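卡丁车通讯 · 会员来信栏

格罗斯索普耐力赛:我们是怎么把一个好名次开丢的

2025年8月8日

先把成绩交代了,免得有人翻到最后才发现被骗:第六名。发车的时候我们排第五。也就是说,整整一个下午,四名车手轮番上阵,烧掉了一大堆汽油和两套轮胎,净收获是倒退一位。队长Dionysis Mitsotakis-Vlachou认为这个结果“比较稳定”。他是卖保险的,措辞一向讲究。

格罗斯索普(Grostthorpe)这条赛道,去过的会员应该还有印象。主直道不长,尽头是一个看起来可以全油门、其实万万不可以的右弯。再往后是一段连续的左右左,路肩高得像马路牙子,压上去一次,腰会记住你一个星期。三月份重铺过一次沥青,铺得很平,平到大家都忘了刹车点已经变了。练习赛里冲出去的车不少,我们队贡献了其中两辆次,都是同一个人开的。出于对他家人的尊重,这里不写名字,反正他自己会在群里承认。

赛制和去年一样,90分钟,强制换人三次,每次进站都要在维修区停够规定时间,早走一秒罚一圈。今年新加的一条是车手总重不足的要补配重。消息公布之后,队里几位常年声称自己在减肥的同志忽然都松了一口气,理由是反正减下来也要加回去。我查了规则原文,配重只补到最低线,超过最低线的部分由本人承担,也由车承担,每出一个弯都要承担一遍。

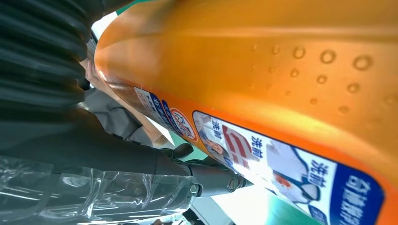
橙色塑料瓶,斜放,瓶身带标签。

话说回比赛。起步是滚动发车,领航车带了两圈,绿灯亮的时候我们的第一棒正在调整手套。就这一下,从第五掉到了第九。他后来解释说手套里有一粒沙子。我们对这粒沙子进行了长时间的讨论,结论是它应该获得一个单独的车手号码。

不过平心而论,第一棒后面开得很好。他在发夹弯里连着超了三辆车,线路干净,没有碰撞,也没有做手势。交车的时候我们已经回到第六。第二棒接手以后节奏更快,他平时话少,开车也像话少的人,每一圈的圈速都差不多,看计时屏看得人想睡觉。耐力赛要的就是这种让观众想睡觉的圈速。半程过后我们升到了第四,维修区里开始有人小声说“领奖台”三个字。按照本队多年的经验,这三个字一出口,事情就该坏了。

事情果然坏了,坏在第三次进站。

规定的停车时间由各队自己掐表。我们有两块表,一块是正经的秒表,一块是Mitsotakis-Vlachou手机上的软件。两块表差了大约一次深呼吸的工夫。按秒表,还不能走;按手机,可以走了。队长相信科技,挥手放行。裁判相信秒表,举牌罚圈。牌子举起来的时候,队长还在跟旁边的队介绍那个软件有多好用,连人家要不要都没问,就把下载页面找出来了。

罚完这一圈,我们掉到第八。
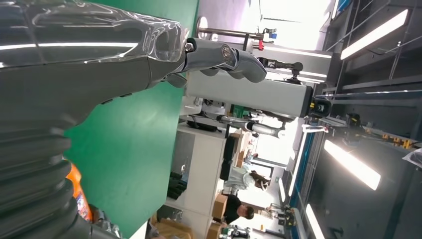 最后一棒是我。照理说我不该在这里多写自己的表现,可是编辑给的版面还有富余,而且当天没有别人在写笔记。我接车的时候轮胎已经不太想工作了,右弯推头,左弯也推头,直道上倒是不推,可惜直道不长。前面一辆是Plullness车队的车,涂装是紫的,车手很有礼貌,每次我想从内线进,他都先一步很有礼貌地待在那里。就这样跟了好几圈,直到他们自己在路肩上颠飞了一块侧箱,被挥旗叫进站去修。我不敢说这是我超的车,成绩单上倒是这么写的。

再往前一位,是因为对方没油了。耐力赛里油量计算向来是门学问,有的队用表格,有的队用直觉,还有的队用直觉填表格。那辆车停在最后一个弯的外侧,车手坐在护栏后面冲我们每一辆路过的车挥手,心态之好,值得全队学习。于是第六名,冲线,收车。

冠军是Antoniadis车队,领先第二名大半圈,全程没有一次失误,三次进站干净利落,赛后收拾东西也比别人快。我去他们那边取经,问秘诀是什么。对方想了想,说赛前把流程写在一张纸上,贴在墙上,然后照着做。我把这个办法带回来跟大家分享,队长表示可以考虑,但是担心纸会被风吹走。

几件杂事,一并说了。

关于头盔。技检这次查得比往年严,有一位会员的头盔标贴已经磨得看不清,检查员拿着灯照了半天,最后没有放行,只好向邻队借了一顶。借来的那顶大一号,他开了一整棒,据说每次刹车都能看到自己的下巴垫。请大家回家以后把头盔翻过来看一眼标贴和日期,该换的换。

关于轮胎。今年指定的是硬胎,暖胎要的时间比去年那款长,出站第一圈千万不要逞英雄。胎压我们试过几组,冷胎打低一点,跑到中段反而最顺手。具体数字我不写在这里,Antoniadis的人也订了这份通讯。

关于应答器。租的应答器,押金是2000,用完请当天还。上一场有人把它连着车一起运回了家,又连着工具箱一起借给了朋友,找回来的时候已经出过一次省。押金最后退了,过程不太愉快。

关于费用。这场的报名费、油、轮胎和餐费,四个人平摊,明细已经发到群里。其中有一项“手机软件高级版”,队长申请全队分担。群里目前没有人回复他,大家都在忙。

关于下一场。地点还是格罗斯索普,赛道方向改成逆时针,那个不可以全油门的右弯会变成不可以全油门的左弯。Teltel车队已经报了两辆车,他们去年也是两辆,第一圈互相撞到了一起,这回据说两辆车会错开练习。我们还缺一名替补车手,要求有俱乐部执照,有过至少一场耐力赛经验,能在下午犯困的时候保持清醒。体重不限,理由见前文。有意的会员请直接给我写信,别发给队长,他的收件箱里有几百封续保提醒,新来的信很快就沉底了。

另外,秒表已经换过电池。换电池的时候顺便跟标准时间对了一遍,走得很准。手机上的那个软件我们也对了,结果已转告本人。他说会给开发者写一封信。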